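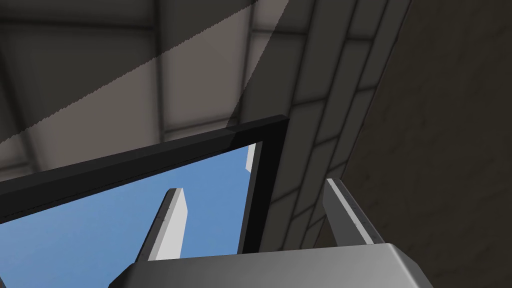 SESSION 5 – SIM BEFORE METAL

Notes for the Grustent evening group. Typed up fast, corrections to Mitsuko Ikeda please, not to the group list.

Recap from last time
Two arms on one base. Left arm mounted and wired, right arm still on the bench at Grustent waiting for its wrist bearing. Both parallel grippers printed. Until the right arm is up we work in the simulated bedroom, same base, same arms, same joint limits (check yours, two people had old limits in their files).

Frames
Every camera has its own frame. World is z up, base is z up, wrist camera is whatever the wrist is doing. Tip the wrist back and the fingers still sit at the bottom of the picture while the ceiling and window go off on a slant. People see that and start hunting for a bug in the room file. Leave the room file alone. Print the transform from wrist to base first, then look at the picture again.

Quick check before you run anything:
Open both grippers fully.
Read back the finger width from the sim, write it down.
Drive the wrist to level by joint angles only, no camera.
Does the wrist picture agree? If it's upside down you have the mount flipped 180, very common with the printed bracket.

Reach problem
Target for tonight is the nightstand. Blue drawer on top, orange one below, a handle on each. Left arm only. The lamp stays standing. If your path goes over the top of the nightstand you are sharing space with the lamp and the small stuff next to it, so come in low from the front.

Things that go wrong:
– Elbow hits the base body. Raise the elbow before you extend, not during.
– Gripper arrives beside the drawer face and not in front of it. The tool offset is measured from the palm, the handle wants the finger tips. Add finger length.
– Right arm drifts while you are driving the left. Lock it. Parked upright is fine, parked out over the floor is asking for trouble when the base turns. 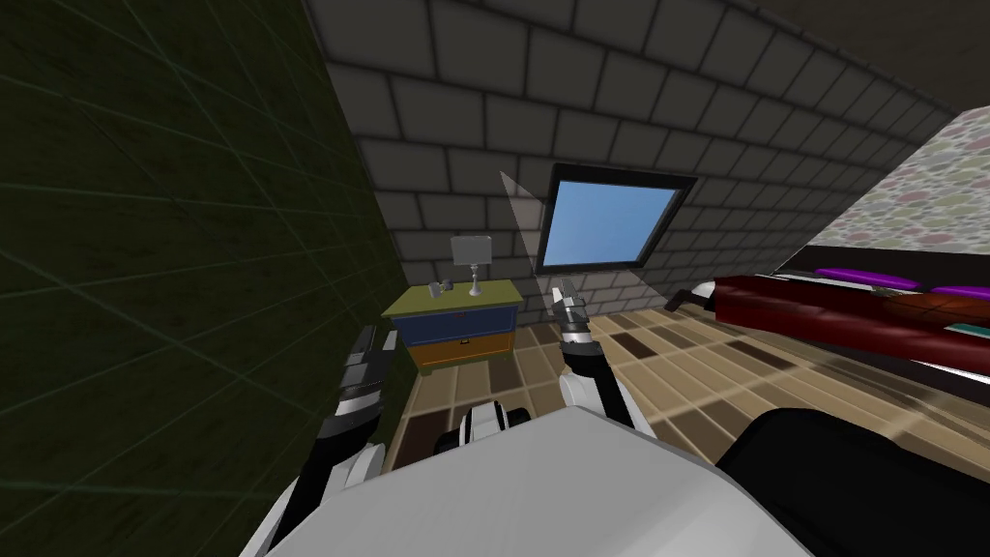 Jamshid Karimi asked why we bother with the second arm at all in a drawer exercise, and whether it could be deleted from the model so the thing runs faster. Fair question and his laptop is slow. Answer is no, keep it. The collision check has to know about it, and the day the real one gets bolted on you don't want to find out that every path you saved goes straight through it. If speed is the trouble turn the shadows off, that gets you most of it back.

Shahab Akbari's fix also works: run the physics with no window open and only draw when you stop. Ask him for the script.

Drawer pull, in order
1. Base still, brakes on.
2. Pre-grasp pose, fingers open, palm square to the drawer face.
3. Straight in along the palm axis. Slow.
4. Close to force, not to width. Limit is 8 newtons in the config, leave it there.
5. Pull back along the same line. If the path curves, the drawer will jam in the sim and on the real one you'll strip a gear.
6. Open, back off, THEN move the elbow.

Write down where it fails and at which step. "It didnt work" is not a log entry.
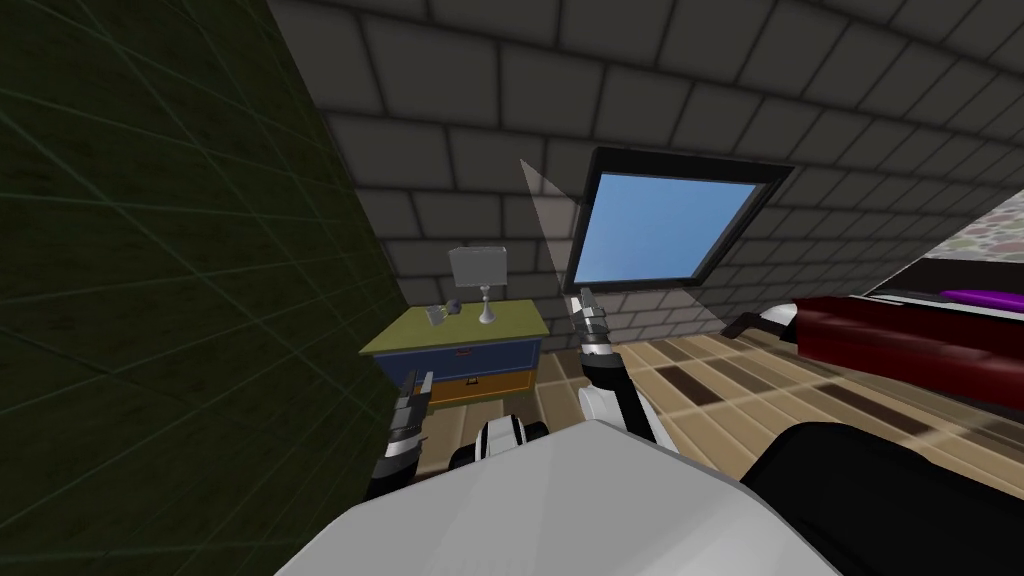

Same six steps for the lower drawer, but the wrist has to come down a lot farther and joint 4 gets close to its stop. If the solver gives up, move the base back a little and try again before touching the solver settings. Elin Gape got a clean solution by rolling the base toward the bed side and coming in at a slight angle, then squaring up at the wrist. Try hers if yours won't converge. Keep the base off the bed though, the blanket counts as solid.

Carrying it over to the real build
The real arms sag. Sim arms don't unless you tell them to. Fatemeh Taheri is measuring sag on the left arm with a dial guage and will post numbers in the Totura folder. When they are up, put them in as joint offsets and rerun tonight's paths. Expect at least one to miss.

The Sumell driver boards also lag behind the command. Log commanded and measured angle side by side from the start, same clock. Adding it later is miserable.

Workshop stuff
Bench supply is shared with the lathe people, ask first. E-stop in reach of your hand, with the other hand free. No reaching between the arms with power on, I don't care how small the screw is. Printed finger pads go in the labelled tray, soft ones and hard ones seperate.

For next time
Run the upper drawer 16 times, random start pose each run. 9 good pulls or better and you can bring it to the bench. Fewer, bring the log and we go through it together.
Read the section on tool frames again. Yes again.
Bring calipers if you own them.

Still open: gripper pad material, cable route past the left elbow, who has the long hex key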